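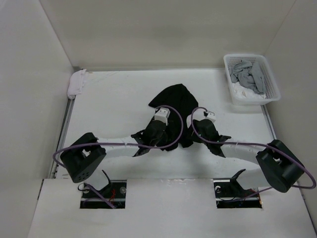 Right, minutes of the April meeting of the Castau Allotment and Garden Society, taken by me again as I still have the notebook. We started at half past seven with the costume question, which was left over from March and which I had hoped would be quick. The summer fair needs us all in something matching on the plant stall, and Fabian Rüegg is still very keen on black. Black cloth looks smart, I'll give him that, but I've spent enough Julys behind that stall to know what black does in full sun. Fabian said we could have thin ones. I said thin ones show the compost. We voted and it went to green aprons, with Fabian asking me to write down that he was against, so there it is.

Apologies came from the two plots by the railway, who have the same cold.

Minutes of the last meeting were agreed, apart from my having written "leeks" where it should have been "leaks". This was about the standpipe (the leeks are fine).

Water. The standpipe at the bottom end is still dripping. Zaugg came out to look at it and have quoted 235 for a new tap and a length of pipe, which made a few people suck their teeth. Somebody's brother-in-law could do it cheaper, but he was also going to do the gate cheaper and we all know how the gate hangs. Agreed to go with Zaugg, and to ask if they can come before the beans go in. I'm to ring them. Until then, please put the bucket back under it when you've emptied it, and not upside down on the fence post where I found it twice.

Money. We have 4000 in the account, which sounds lovely until you take off the rent and the insurance. The rent letter has come and it's the same as last year, so there was a small cheer. Plot fees are due by the end of the month — cash in an envelope is fine but please write your name on it! I have one envelope with only a drawing of a carrot on the front and I would love to know who you are.

Shed. We talked for far too long about the shed. The roof felt has gone at the back corner and the seed potatoes had to be moved. Bamico do a roofing sheet that a few people have used at home and liked, and Atel do one that comes in a shorter length and would fit in my car. No decision. I'm going to measure the roof properly, as we had three different widths from three people, and bring the prices to the next meeting.

Plant stall. We want five trays of tomatoes, and whatever anyone can spare in the way of courgettes, though please label the yellow ones this time. Last year I sold a very nice man a pumpkin plant as a courgette and he came back in September to tell me so. Fabian offered his sweet peas, which are always good, and was thanked, and cheered up a bit about the aprons.

Any other business. The badger is back. There was a long discussion of the badger, with strong feelings on both sides, and I stopped writing after a while. Plots 5 and up should check their bottom fence.

We finished at ten past nine. Next meeting is in May, same place, and it's my turn to bring the biscuits.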